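Keserska Home Help
Home > Kitchens > Countertops and sinks

Is it worth resealing a butcher block counter or am I throwing good oil after bad?

Asked by Anel Xaba
Viewed 492 times

We moved into a rental-turned-ours in August and inherited a butcher block countertop that the listing called "characterful." The character is mostly next to the sink, where there is a gray patch the size of a dinner plate and a rough, fuzzy feel to the wood, like a peach that has given up. The rest is dry but sound. No idea what was put on it before. The seller said "some kind of oil, maybe" and then changed the subject to the furnace.

I got a quote of $800 from a company called Seseck to take it out and put in something more sensible. My spouse likes the wood. I like not paying $800. Can the gray part be saved by a person who owns one sander and has average patience? And what do I finish it with? Every can at the store claims to be food safe and every review says it ruined somebody's life.

3 answers

Sille Hjaltested
Accepted answer

Save it. Gray near a sink is nearly always water that got past a tired finish, and unless the wood is soft when you push a screwdriver tip into it, you are looking at a weekend of dust.

First find out what is on there. Drip some water on a good section far from the sink. If it beads up and sits, there is still a film or a decent amount of oil. If it darkens the wood in a minute or so, whatever was there has left. Then scrape a hidden spot with a razor blade. Curls or flakes mean varnish or poly, and that has to come off completely before any oil goes on. Fine dust means you're down to wood and can get going.

Sand the whole top, even the parts that look fine. I know. Everybody tries to do only the bad patch and everybody ends up with a pale crater that they then explain to guests. Start at 80 on the gray area and 120 everywhere else, then bring it all up to 180 together. Keep the sander moving and stay flat near the sink cutout, where it loves to tip and dig.
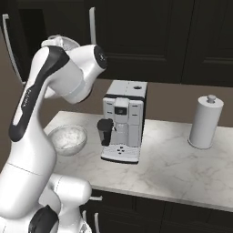

If there's still a dark shadow after sanding, get oxalic acid wood bleach, mix it the way the package says, wear gloves and goggles, and keep it off the metal. Rinse well and let the wood dry at least two days before you touch it again. It'll feel a little furry afterward, so give it one light pass with 180.

For the finish you have two choices and they suit two kinds of people. Mineral oil is cheap and forgiving and wants to be redone every month until you die. Hardwax oil costs more and goes on in two thin coats, and then you mostly leave it alone for a year or two. By a sink I'd take the hardwax. Thin means thin – wipe on, wait what the can tells you, wipe off everything that will come off. Sticky counters are made by generous people.

Do the edge of the sink cutout too, including the underside as far as you can reach. That's where your gray came from. And lay the oily rags out flat outdoors to dry, since wadded up in a trash can they can catch fire by themselves.

Ashton Brunton

Just replace it. Wood and water don't mix. We had wood for 13 years and I hated it for twelve of them.

Reply from Anel Xaba: What happened in the good year?

Reply from Ashton Brunton: We ate out a lot.

Chantelle Visser

Agree with Sille on nearly everything, but check the faucet before you do any of it. Mine had a slow leak at the base and I refinished that counter twice before I thought to look underneath. Dry paper towel around the base overnight, see what it looks like at breakfast.

Also don't use olive oil. My aunt swears by it. Her kitchen smells like an old crayon.

Reply from Anel Xaba, 2023-09-29: Paper towel was soaked. New faucet is on order, sander is charging, spouse is smug.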